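Forum > Small Business > Craft Fairs and Markets

Catovthorpe August market, is 80 for a table worth it??

pinwheel_deb
First timer. They want 80 for one table, 200 if you want the double by the door. I sell kids bath stuff and little party games. Anyone done it? Need to decide by tonight, sorry for the rush

gorse77
Did it last year. Single is fine. Door spot is windy and people walk right past you to get inside. Save your money.

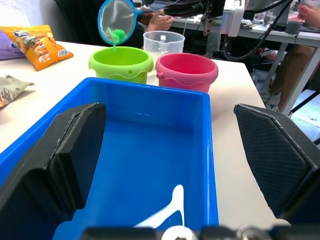 pinwheel_deb
Ok leaning single then. My worry is display, everything I own is small and gets lost on a big table. Trying trays so stuff looks grouped, the bright blue plastic one shows up great on a white top so might skip the tablecloth. Price cards still a mess. Do they let you hang a banner?

gorse77
Banner yes, no tape on the walls tho. Bring clamps.

oldmilltom
Gonna disagree on the door. I had the double, took 434 before lunch. Wind wasn't a problem, just weigh things down. Single tables are stuck in the back by Todetti coffee and the line blocks you all moring.

gorse77
You sell candles, people go looking for those. Different thing. And the line is customers standing still with nothing to look at, I'd take that.
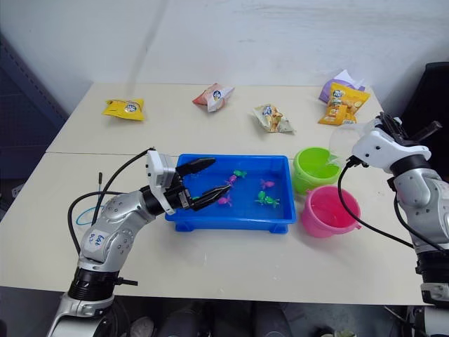

pinwheel_deb
Also what about card payments, is there signal in the hall? Zerkau was hopeless, lost 2 sales waiting on the reader.

oldmilltom
Patchy. Bring cash float, lots of small bills.

vrabec_fan
Skip both and do Vrabec instead, cheaper and way better parking

gorse77
Vrabec is dead after 1pm, no thanks

pinwheel_deb
Booked the single. Will report back if I rememeber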